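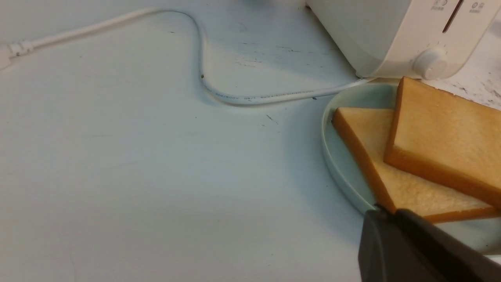
Toaster on the white counter, cord still out

Forum > Home and Kitchen > Renting and small flats
Thread: Breakfast included or not? Question for people who rent out a room

linusau_b
Posted May 30, 2019
Hello all. My husband and I rent out one room in our house in Dultham, mostly to people who come for the summer courses. Until now breakfast was included: bread, butter, jam, eggs, coffee. This year I would like to stop it, and let the guests use the kitchen by themselves between 6 and 10. The rent is 600 per month and I would not change it. Is this fair? I have already two bookings for August and they were made with the old text.
Britta Vogler

Givton43
If they booked with breakfast, they get breakfast. The new rule is for new bookings only. Otherwise you will read about it in your reviews.

marmalade_jar
Agree with Givton43 about August. But for the rest, I stopped three years ago and no guest has complained. Most of them want only toast and to be left alone. I keep one shelf in the fridge for them and one cupboard with a label.

Vestergaard
I see it differently. Breakfast is the reason people choose a room in a house and don't go to a hostel. My neighbour took it away and had to lower her price by 43 a month before the room was full again. Also you will have strangers frying bacon at ten in the evening -- hours on paper are one thing, hungry students are another.

linusau_b
Thank you. Vestergaard, I did not think about the evening. Maybe I can write "cold food and toast only" in the house rules? I don't want to sound unfriendly.

marmalade_jar
It is not unfriendly if it is written before they pay. Put it near the top, with the price.

Vestergaard
Toast only, for 600? I would not come, sorry.

Givton43
Where I live 600 is cheap even without a chair to sit on. It depends on the neighbourhood.

linusau_b
I added up my receipts from last summer, and the breakfasts cost me 623 for the whole season. It was more than I expected, mostly the coffee and the good cheese. So the two August guests will have everything as promised, and from the next booking I will offer the kitchen and free bread. I will write here again when I have the new text ready.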